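Section 4: Setting Up Your Seat for a Long Flight

The Plorex Rest System (footrest, lumbar pad, neck collar and tray sleeve) was made for economy class on flights long enough to make you question your life choices. Set-up takes a few minutes once you have done it before. The first time, at the gate, with a boarding group forming behind you, it will take longer. Practice at home on a dining chair.

Before you board

1. Check that the lumbar pad is fully deflated. A pad filled at sea level will swell at altitude and slowly push you toward the seat in front.

2. Pack the footrest at the top of your personal item. Once the bag is under the seat, anything at the bottom of it might as well be in the hold.

3. Read your airline's rules on footrests. Some carriers allow them only in window seats, some not at all, and the answer on the website may differ from the answer in the aisle. The crew wins.

Note: The full kit in its pouch weighs less than a hardcover novel and is more likely to be used.

4. Charge the collar. The Helach collar has a small heating strip that runs for 90 minutes on a full charge. The light goes from amber to green when it is done. If it stays amber overnight, try another cable before writing to us.

5. Wash the covers if they have flown before. They come off by the side zipper and can go in a machine on cold. Dry them flat. Keep the small parts together in something with a lid while you wait, or you will find the left strap clip in April.

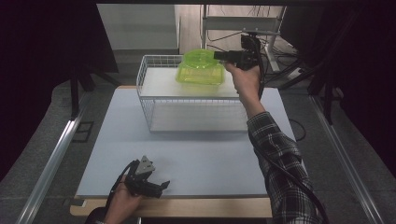
Fitting the kit in your seat

6. Sit down and fasten your seat belt over everything you plan to wear, blanket included. Crew members check belts they can see, and they will wake you to look for one they can't.

7. Slide the lumbar pad behind you with the valve on the side away from your neighbor. Give it three or four breaths. Most people overfill it, then spend an hour wondering why they are sitting like a concert pianist.

8. After the seat belt sign goes off, loop the footrest strap around both tray table arms. Pull the slack through the Kunau buckle until it clicks. Lower your feet onto it gently.

CAUTION: Do not hang the footrest from the tray itself. The tray is rated for a meal and a drink. It was never asked about your legs.

CAUTION: Take down the footrest for taxi, takeoff and landing, and whenever the crew asks. Never string it across a seat that someone else must climb past to reach the aisle.

9. Put on the collar with the opening at the front or side. With the opening at the back, your head tips forward, and you wake up having studied your own shirt for the whole of the Atlantic.

10. Set the collar heat to LOW. HIGH is for cold cabins and switches itself off after 20 minutes. Do not sleep with it set to HIGH.

Adjusting in flight

11. Let a little air out of the pad once the plane reaches cruising height. Press the valve for one second. If you hear a long, rude noise, you pressed for too long. Look at the person across the aisle with mild disappointment and start again.

12. Get up and walk now and then. No footrest replaces a trip to the galley and back. Our tester Sheila Whiteley suggests going just before the meal carts come out, having once spent most of a lunch service trapped behind one in her socks.

Note: If the seat in front reclines while the footrest is up, the strap will go slack. Re-tension it at the buckle. Do not re-tension it by kicking.

Before landing

13. Open the valve fully and roll the pad from the far end. It will not go into the pouch with air in it, whatever the picture on the box suggests.

14. Unclip the footrest, coil the strap and check the seat pocket twice. The Cadwaladr pouch is dark gray, as is the inside of nearly every seat pocket in service.

If something goes wrong

Pad goes flat overnight: The valve cap is cross-threaded. Unscrew it and put it back on straight.

Buckle slips: The strap is in upside down. The stitched side faces you.

Collar won't heat: Hold the button for three seconds. A short press only shows the battery level.

Anything else: Write to Ginette Arnaud at our service desk and quote part number 322 for the buckle or 4000 for the complete kit. She answers in the order received, and from a desk that does not recline.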